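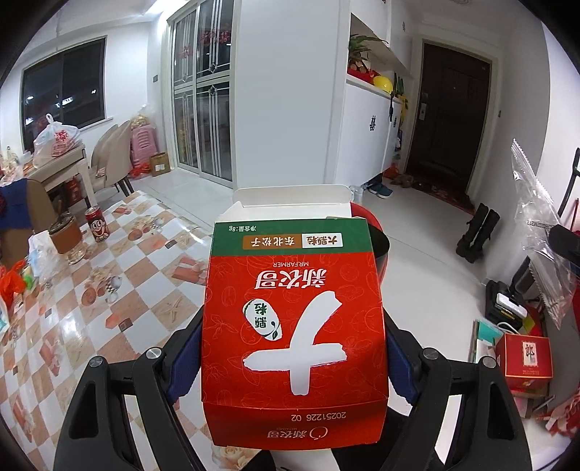
How do I clear a snack table without losing track of what's still good to eat?
Sort before you wipe. Get every packet, can and cup into a group first, and only then go near the tablecloth.

Setting up your Gramen table caddy, part 3: the first clear-out

I do mine after supper, when everyone has wandered off and left their wrappers behind (they always do!). You'll want the caddy, a damp cloth and a bag for trash.

1. Stand the caddy at one end of the table with the handle toward you. It needs to sit flat, so smooth out any wrinkles in the cloth first.

2. Pick up the small boxes one at a time and look inside. Little nut packets love to hide at the bottom, and I've thrown out perfectly good ones more than once.

3. Find the date code and put the soonest date at the front of the caddy. If a box has no date, I write the day I opened it on the flap.

4. Drinks go in the deep slot. Cans that are still sealed can lie down, but anything with a loose lid stays upright.

5. Fold up the plastic bags you're keeping and tuck them down the side.

6. Wipe the tablecloth from the middle out, and let it dry before the caddy goes back on.

Note: the top tray holds up to 210 grams of loose nuts. Mine gets refilled every 9 days or so.

Caution: nuts are a choking risk and a common allergy, so keep the caddy out of reach of small children. Don't put hot cups in the tray either, it warps!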